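Bromwood Residents' Association
Minutes of the general meeting, March 2025

Chair: Rosário Godinho
Minutes taken by: Eva Horner
Apologies: Mr. Leitão (sent written comments, read under item 3)

1. Minutes of the last meeting
Accepted with one correction. The hedge along the north path is to be trimmed by the association, as agreed last fall. The earlier minutes gave this job to the county.

2. Parking on the loop road
Several residents said that cars are again being left on both sides of the road by the mailboxes, and that the trash truck has had trouble getting through. The chair has written to the county asking for a painted line on the inside of the curve. No reply yet. A resident at number 17 asked whether cones could be put out on collection mornings. Agreed to try this until the next meeting. Eva Horner will keep the cones in her garage and put them out.

3. Water bills
The shared meter for the lower units showed a higher reading than last winter. Mr. Leitão's written comments asked for a plumber to check the line under the drive before anyone is charged extra. The meeting agreed. The chair read out one quote of $93 for a pressure test, and this was approved by a show of hands. If a leak is found, repair costs will come back to the meeting – no work is to be ordered before then.

One resident asked for the meter readings to be sent out with the bills. Agreed.

4. Path lights
Two of the lights behind the upper units are still out. The old fittings are no longer made and the replacements need a different base. The chair will get a price for changing the whole row and a price for changing only the broken ones. A request to have the lights switch off at midnight was discussed and not taken up.

5. Meeting room
The rent for the community room stays at $72 per evening for outside groups and remains free for residents. Two people said the room had been left with the heat on. A note will go up next to the thermostat. 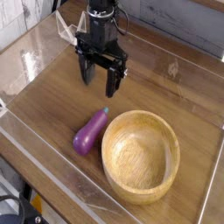 The question of new tables was held over from last time. Some residents wanted folding plastic tables, which are lighter to move and can be stacked in the closet. Others preferred to stay with wood. A wooden tabletop can take objects being set down on it all day, they said, and can be sanded when it gets marked. The chair asked for prices on both kinds before any vote. Eva Horner will get them, including delivery.

6. Spring cleanup
To be held later in March if the ground is dry enough. Gloves and bags will be supplied. Residents with a pickup who can make a run to the dump should give their names to the chair. Paint cans and batteries cannot be taken and should be kept out of the piles.

7. Other business
A resident asked again about the dog waste bin by the creek. The county says it is on the list – the chair will ask for a date.

The meeting closed at 9 p.m. The date of the next meeting will be posted on the board by the mailboxes.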